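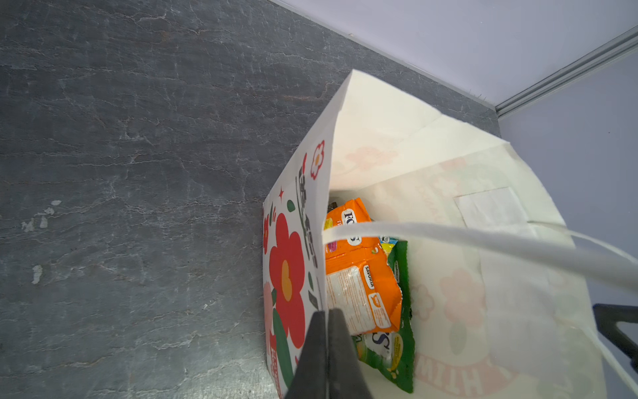
Larnanby is a small house with one kitchen, and most of what goes on there starts or ends at the worktop. This page covers the snack run we do for the walking weekends, from the shopping to the handing out. We stopped using plastic carriers last December and now keep a stock of paper ones, such as the white bag with the big red flower on the side, which stands open on the dark slate by the wall with the first snack packets in the bottom. Paper bags with a folded top edge hold their shape better than thin ones, and you can see what you are dropping in. The rest of this page is notes to go with the packing, set out in the order we do it.

## Before packing

Wipe the slate down and dry it properly. It is an old surface with pale veins and worn patches, and damp gets into the worn parts and stays there. A paper bag left on a wet spot for ten minutes will have a soft base by the time you lift it.

Open all the bags you need at once and stand them along the wall. Push a hand down into each one to square off the bottom. If a bag has a paper label stuck inside, leave it alone. Pulling it off takes a strip of the wall with it.

## What goes in

Each walker gets one bag for the two days. The list has changed a few times and is now as follows:

- Snack packets, mixed, laid flat at the bottom
- Two cereal bars
- A small box of raisins
- One piece of fruit, added on the morning
- A folded route sheet, put in last against the side

Crisps used to go in first and came out as crumbs. They now go in after the bars, standing up. Chocolate is left out in summer and put back in from the autumn.

We buy the dry things from Sutherland, who deliver to the back door, and the fruit from the shop in the village. The Onico order is for napkins and the brown labels only. Please do not add food to it, as it is paid from a different account.

## Packing order

Work from left to right and put one kind of thing into every bag before starting the next. It is slower than filling a bag at a time for the first few, then a good deal quicker. Laurier MacDonald timed both ways in the spring and got through 30 bags in 16 minutes with the first method. Filling them singly took him 30 minutes, with two bags short of raisins at the end.

Keep the printed side facing out. The bags look alike from above once they are full, and the flowers make it easier to spot one that has been turned round or moved.

Anything for a person with an allergy is packed first, on the other side of the kitchen, and closed with tape before the general packing starts. Write the name on a brown label and stick it across the fold. Those bags go on the top shelf of the larder and stay there until they are handed over.

## Carrying and storing

A full bag should be lifted from underneath. The Atier crates hold six bags each if they are stood upright and not pushed down. Two crates can be stacked, three cannot, as the bottom row gets squashed.

The larder is cool enough overnight. Do not leave packed bags on the worktop near the kettle, where the steam softens the paper.

## Afterwards

Walkers are asked to bring the bags back. Most do. Clean ones are folded flat along the original creases and kept in the drawer under the bread bin. Torn ones go in with the paper recycling, and anything with food on it goes in the ordinary bin.

Over the last season we gave out 154 bags. The flowered ones came back in better condition than the plain brown ones and were reused more often, so the next order will be for those again if the price has not gone up.

Unopened packets go back into the tin by the door after the date has been checked. Fruit does not go back.

Page last changed 11/5/22. If you are packing and find the list out of step with what is in the larder, go by the list pinned inside the larder door and leave a note for Laurier.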